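Cell 13

The fault log for the Kinari hand unit ran to 277 lines, and all but two of them said the same thing: pose lost, pose recovered. The technician read it on the night train to Vodotance and again on Friday morning, standing in the room where the cell was kept.

The procedure was the one Stakholm had issued in July. Remove the finger pads. Clean the lens with a dry cloth. Check the four mount screws, then tighten them in a cross pattern. The third screw gave a quarter turn. It should not have moved at all.

Calibration came next. The markers were fixed to their board, and the unit had to see them from enough angles for the solver to settle. The first pass kept 87 frames and rejected the rest. The second pass was slower and kept more. The error fell, then stopped falling — a little above the limit, where it had been before the screw was touched.

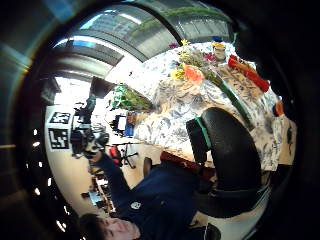 That left the clock. The camera and the motion sensor were supposed to agree on the time, and they differed by some 13 milliseconds. Someone had entered the offset by hand, long ago, with a note: Radulović value, do not change. Radulović was the old plant, closed before the technician was hired.

The technician copied the number onto a card, put the card in the tool case, and set the offset to zero. The solver ran again. Outside, a truck was backing up to the door. The log added a line, pose recovered, and waited for the next one.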